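Monday, 14:10. Nimport handheld gripper kit, trial unit, day two. HE and RM on the bench.

Task is the bucket hat onto the ring stand with the upright rod. Felt-faced pads fitted today in place of the bare ones. Target is 20 demonstrations per operator before we decide on the lease. 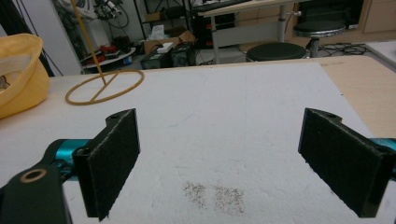

Rosario did 10 without regripping, then dropped 4 in a row, all on the brim. Pads hold well on a double fold of cloth and poorly on a single layer. Jaw travel is ample - no complaint there.

Pad change took almost 20 minutes, too long for a kit sold as quick-change. Reet to ask Nimport for a spare pair of brackets and a price without the support contract.

To do: repeat with bare pads, same hat, same operator.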